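Re-seating the arm base and re-teaching the table height (Pradura cell)

Posted by Tia Birkett
Filed under: Cell upkeep

Quick one because I keep getting asked. Do this after anybody moves the wooden top, swaps gripper pads, or bumps the rail. Takes most of a morning the first time. Less after that.

What you need

Hex keys, long ones. Torque wrench. Feeler gauge. Painter's tape. Cable ties, the reusable kind. Dial indicator if you can get it back from Drahomíra.

1. Power down

Park the arm high and off to one side. Stop from the touchscreen first, then the main switch, then lock it out. Don't skip the screen step, the controler sulks on the next boot if you just kill power and you get error 372 until you clear it by hand.

2. Base plate

Clean the slots before you touch a bolt. Grit under the plate is how we lost a whole Tuesday. Brush, then vacuum, then a rag. Back each bolt off a quarter turn, working corner to corner, and slide the feeler gauge around the edge. If it goes in anywhere, plate comes off and gets wiped underneath. Tighten in the same order. Two passes, torque from the sheet inside the cabinet door.

3. Cables

Follow the bundles from the back of the base along the rail with your fingers. Feeling for flat spots. Anything pinched gets replaced, no tape repairs. Leave slack at the base so joint one can swing both ways. Ties snug but you should be able to twist the bundle inside them.

The thin wire goes last and loosest. It's the one that breaks.
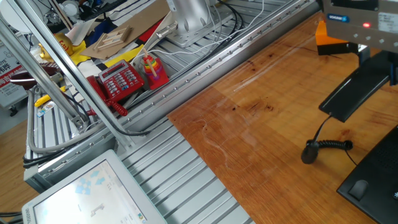
Arm base on the slotted platform, cables run along the rail, gripper over the wooden top.

4. Wooden top

Push it up against its stops, check it doesn't rock. If it rocks, shim it from below with card. Don't plane it!! Dušan planed the last one and we re-taught every single pick.

5. Gripper

Look at the pads with a flashlight. Shiny pad = slipping pad, swap both even if only one looks bad. Check that nothing hanging off the gripper can catch when it closes. Wiggle the housing, there should be no play at all.

6. Teach the height

Power up, home, slow mode. Tape down a sheet of paper where you want the touch point. Jog down in 5 mm steps until you're close, then the smallest step. Stop when the paper just drags under the pad. Save it. Do the same at the other corners of the top and compare, if one is way off go back to step 4 becuase the top isn't seated.

7. Run it

Dry cycle with nothing in the gripper, 500 moves, slow. Then normal speed with a soft part. Stay by the stop button for the first few.

If it drifts

Nearly always the base bolts. Re-torque and try again. If it still drifts, save the log from the touchscreen and send it to Abilio with the program number (ours is 455) and what you changed last. Don't re-teach on top of a drift, you'll just be chasing it.

Spare pads are in the Sterkitz drawer, second down.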